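Cinden grant, progress notes for Leinonen
Last updated 24th May

Hi Yupin, you asked for the short version this time, so I'll try (you know me, though).

The big news is that we've hit 4000 demos! Buppha and Kamonchanok did most of the collecting at the Drurovthorpe site, walking the hand-held grippers from kitchen to workshop to the little office upstairs, and the policy trained on all of it is a lot steadier than the one I showed you in December. We ran 100 trials on objects it hadn't seen. I'll send the table once Wanpen has gone over my scoring, but the cups and boxes look great and the thin flat stuff still gives us trouble - mostly it closes too early and slides off.

My hunch is that the trouble starts at the fingertips. The rubbery layer on the pads takes all the abuse, and as the edges get ragged the grip changes a little, so demos from week one and week six don't quite match. We tried 2 fixes. Tagging each demo with the age of the pads helped more than I expected! Throwing out the oldest-pad demos made things worse, so we put them back in.
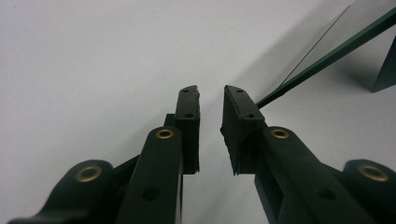 I'd also like to swap pads on a fixed schedule from now on, and that's the one new cost I'm asking for. It's small. The linkages have held up fine and I don't want to touch the design halfway through a study.

Next up is the same test on the arm over at Drultarden, if they can give us bench time - still waiting to hear.

Comments

Yupin Wongsuwan: Pad money is fine. Can I see the flat-object failures split by pad age?

Nuanchan Inthanon: Yes! Wanpen has that half done.

Recent items
Collecting notes from Drurovthorpe
December report: first policy results
How we score a grasp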